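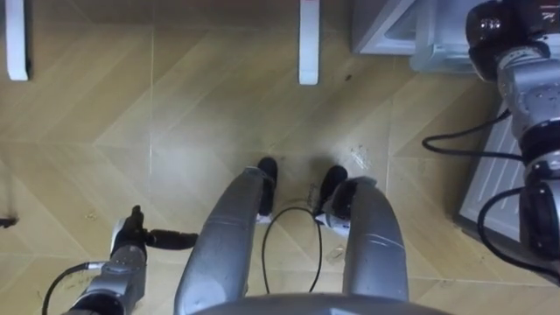 Die Nebenkostenabrechnung gehört zu den wenigen Rechnungen, die der Empfänger bezahlt, ohne die Belege gesehen zu haben. Rechtlich hat er Anspruch auf Einsicht. In der Praxis liegt der Ordner beim Verwalter, und der Verwalter ist dienstags bis elf Uhr erreichbar.

Im Hustier, einer Anlage mit 51 Wohnungen, kam die Abrechnung im März. Die Position »Hauswart, sonstige Leistungen« betrug 3.000 Euro. Welche Leistungen darin enthalten waren, ging aus dem Schreiben nicht hervor. Reparaturen und Verwaltungsaufwand sind nicht umlagefähig, Treppenhausreinigung und Winterdienst schon. Eine Sammelposition macht diese Trennung unprüfbar.

Das Problem ließe sich mit geringem Aufwand beheben. Die Belege liegen den meisten Verwaltungen ohnehin digital vor. Die Software von Hyvönen, mit der im Hustier abgerechnet wird, kann jeder Position die zugehörigen Rechnungen anhängen. Die Funktion ist abgeschaltet. Auf Nachfrage hieß es, der Versand führe zu Rückfragen.

Genau diese Rückfragen sind der Zweck einer Abrechnung. Wer 200 Euro nachfordert, sollte den Nachweis mitschicken müssen, unaufgefordert und vor Beginn der Zahlungsfrist. Eine Pflicht zur Beilage würde die Zahl der Widersprüche anfangs vermutlich erhöhen. Das spricht eher gegen die bisherigen Abrechnungen als gegen die Pflicht.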